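3.2 Upkeep of the hand-held gripper

Both grippers were kept at the Retemholm flat and looked after by one of us (L. Poulain). Bolts on the body checked every 200 grasps, finger mount every 60. Cloth work is hard on the mount: thin fabric gets pinched and twisted, and lint builds up at the base plate. Brushed out dry, no solvent.

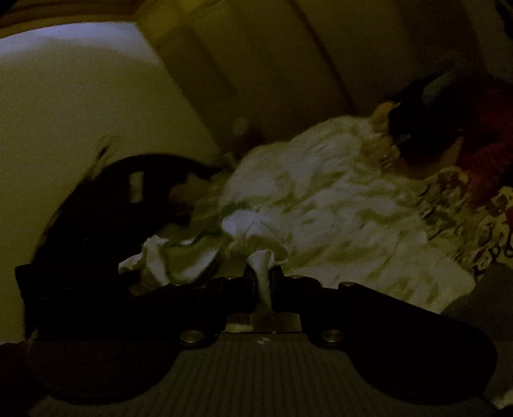
Figure 3. Hand-held gripper with white cloth pinched at the central finger mount, over a duvet.

Play in the mount was the most comon fault. Over 5 weeks in May and after we retightened it three times, and swapped the mount once for a Drodent spare. Lens wiped before each session, recalibrated after any swap. Scuffs on the grip left as they are.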